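Home | About | Buildings | Residents | Minutes | Forms | Contact

NANDLEY COURT OWNERS ASSOCIATION
Minutes of the Property Management Meeting, March
Held in the ground floor meeting room, 6:30 p.m.

Chair: Dinesh Bhardwaj
In attendance: board members (quorum confirmed), representative of Hodard Property Management, unit owners as listed on the sign-in sheet.
Apologies: representative of Bhatt Roofing.

1. Call to order and previous minutes

The chair called the meeting to order at 6:34 p.m. The minutes of the previous meeting were approved with one correction: under item 5, "Building B" should read "Building C." The correction will be made to the filed copy.

2. Management agreement

Hodard presented the draft renewal of the management agreement. The term is unchanged. The notice period for either party moves from 60 days to 90 days. The draft adds a clause allowing Hodard to approve repairs below a fixed limit without prior board consent. The board asked that the limit apply per work order and that split orders for the same defect be treated as one. Hodard agreed to revise clause 8 accordingly.

An owner asked whether the renewal changes the lease-up fee charged to owners who rent out their units. Hodard confirmed that it does not. The fee remains as set out in Schedule 2.

Action: Hodard to circulate the revised draft before the next meeting. Vote deferred.

3. Rental units and tenant turnover

Hodard reported that 14 units are currently let through its office and three are vacant and listed. Two of the vacant units are awaiting floor repairs. The third is ready to show.

Move-out inspections were discussed. The board noted that the condition report in current use does not have a separate line for window hardware, which has led to disputes over deposit deductions. Hodard will add the line and will attach dated photographs to each report. Tenants are to receive a copy at move-in and again at move-out.

Owners who let their units privately were reminded that a copy of the signed lease and a contact number for the tenant must be on file with the association. Reminder notices will go out with the next statement.

4. Maintenance and small repairs
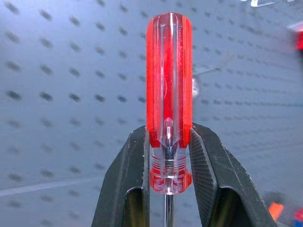
Screwdriver with red handle.

Loose door closers in the Building A stairwell have been adjusted. The closer at the second floor landing could not be adjusted to the required closing speed and will be replaced. The mailbox lock for Unit 29 has been changed and the new keys issued against signature.

The Trodisex entry system was discussed at length. Fobs are still being read slowly at the rear door. Hodard has requested a service visit and asked that residents report failures in writing, with the time and the door used, so that entries can be compared with the system log. The board declined to authorize a replacement reader until the service report has been received.

Residents are asked to send repair requests through the form on the Forms page. Requests left by voice message are being logged late. Emergency calls (water, gas smell, loss of heat, entry door failure) should continue to go to the after-hours line.

Action: Hodard to obtain the service report on the rear door reader. Hodard to order the replacement closer.

5. Roof, Building C

A written update from Bhatt Roofing was read by the chair. Flashing at the north parapet has been resealed. The contractor recommends a second inspection following heavy rain and has included it in the original price. Final payment is withheld until that inspection is complete.

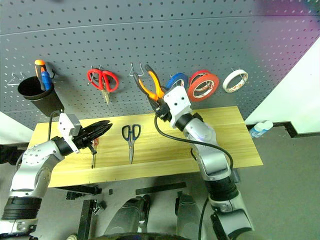
The owner of the top floor unit reported that the stain on the bedroom ceiling has not grown in the past month. Ceiling repair inside the unit will be scheduled once the roof work is signed off. The board confirmed that the cost falls to the association under section 11 of the bylaws, paint included, but limited to the affected ceiling.

6. Finance

Operating expenses for the period were within budget except for snow removal, which exceeded its line by $629. The board approved covering the difference from the grounds line. No transfer from reserves is needed.

Delinquent accounts were reviewed in closed session. One payment plan was approved.

7. Parking

Visitor permits are being used for long-term parking in the rear lot. The board agreed to limit each visitor permit to 72 hours in any week. Hodard will reissue permits with unit numbers printed on the front. Old permits will remain valid until the new ones have been delivered.

8. Other business

An owner requested that the laundry room hours be extended to 11 p.m. The request was tabled pending comment from the units next to the room.

9. Adjournment

The meeting was adjourned at 8:10 p.m. The date of the next meeting will be posted in each lobby.

Minutes subject to approval at the next meeting.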